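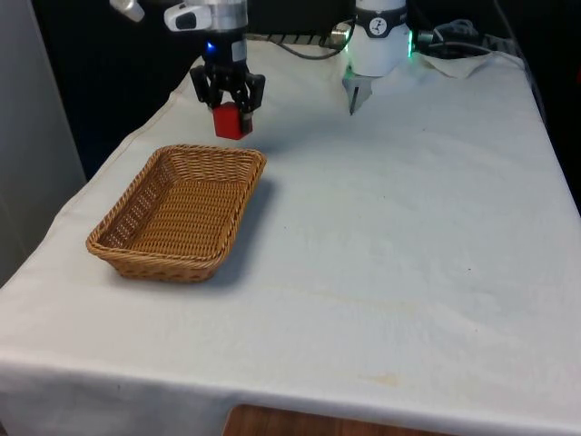
Six weeks into the sourdough now and I think I've finally stopped being frightened of it. The starter lives on top of the fridge in an old jam jar and gets fed when I brush my teeth, morning and night, so at least I remember one of those things because of the other. Tonight's loaf is doing its last rise in a mixing bowl lined with a tea towel, and I'm not happy about it. It always comes out round and a bit squashed, like a hat someone sat on. What I want is a proper long shape that fits the toaster, and for that I need something rectangular. A wicker basket like that one on the white tablecloth would do me nicely, with a floured cloth inside. I looked at the proper proving ones on Flilex and they want silly money for them, plus postage, so I shall be going round the charity shops first.

Spent most of the morning on the flour question. The bag I got from Bjarnason (the little shop past the station, the one with the bell) is stoneground and smells gorgeous, sort of like a barn, but it drinks water like nothing else. I put in 200 grams more than I'd normally dare use all week and got through the whole bag before I noticed. So back I went in the drizzle and bought 2 more, and a packet of caraway seeds I didn't need. Carried the lot home under my coat. Got in, hung everything over the bath, had toast.

Toast from the last loaf, I should say, which was dense as a doorstep but had the best crust so far. I'd left the lid on the pot for longer and I think that was the trick. Mum's old casserole is a bit too wide, mind, and the dough spreads out to meet the sides whatever I do to it. My folding is still all over the place too. I do it in the bowl with wet hands and end up wearing half of it – there's a bit on the light switch that I'm fairly sure will outlive me.

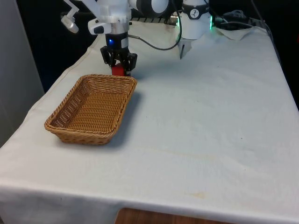
Anyway, the plan for the weekend is to try an overnight one in the fridge. Everyone on the Stendby forum swears by it, they say the flavour is miles better and you can bake it straight from cold. The trouble is my fridge, which is tiny and currently full of leeks. I could move the leeks to the back step, it's January, they'll be fine out there. Or soup! Could do soup tonight and solve it that way, and then there'd be something to dip the bread in, if the bread behaves.

Had a go at working out what I'm saving as well and gave up. By the time you've had the oven on full blast for the best part of an hour I doubt it's much. But the kitchen is warm and the cat comes in and lies on the mat in front of it, and I read my book with my feet up on the other chair, so I'm counting that as heating.

Dough just checked. It's up to around the second stripe on the bowl and it springs back slowly when I poke it, so that's the oven going on. Leeks chopped. Must remember to keep a spoonful of starter back this time before I use the lot, and buy more jam jar lids.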